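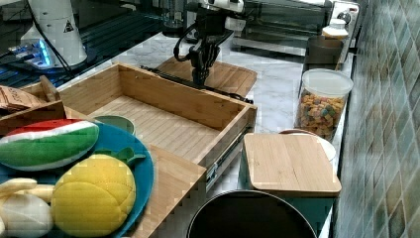 Wooden drawer keeps rubbing, and what do I do about the board on the counter?

Jean MacLeish
Hi all! I'm setting up a little play kitchen corner for my niece (she's obsessed with her plush fruit, the watermelon slice goes everywhere with her) and I'm using a real drawer on metal slides for the toy food. It's a light wood one with a slatted bottom, and I love it, but it rubs on one side about halfway out. I've had it off and back on twice now. Also, I keep a bamboo board on the white marble top right behind it and it skates all over the place when anybody leans on it. Any ideas for either one? I don't want to drill into the stone.

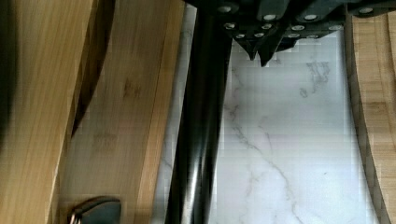
The marble between the black rod and the curved bamboo board

Robel Admasu
Candle wax. Done.

Innes Chisholm
Wax is great on wood runners but you've got metal slides, so I'd leave the candle in the cupboard – it'll just pick up crumbs and lint. Pull the drawer all the way out and look at the screws on the side that rubs. Mine had one sitting a hair proud and it scraped for months before I found it (I'd blamed the humidity, the house, everything!). Snug them up by hand, then measure the opening at the front and again at the back. I had 270 mm at one end and a bit less at the other, and a strip of cereal box behind the rear bracket fixed it.

Don't oil the slats, by the way. Plush toys soak it right up and then you've got a greasy lemon.

Flora Pringle
No clue on the drawer, sorry, but for the board get some of that rubbery shelf liner and cut it a little smaller than the board so it doesn't show. I bought a roll from Trostwood for 8 dollars and I'm still using it up. Rinse it when it gets dusty and it grips again. Wipe the marble first – mine slid even with the liner until I cleaned the counter properly.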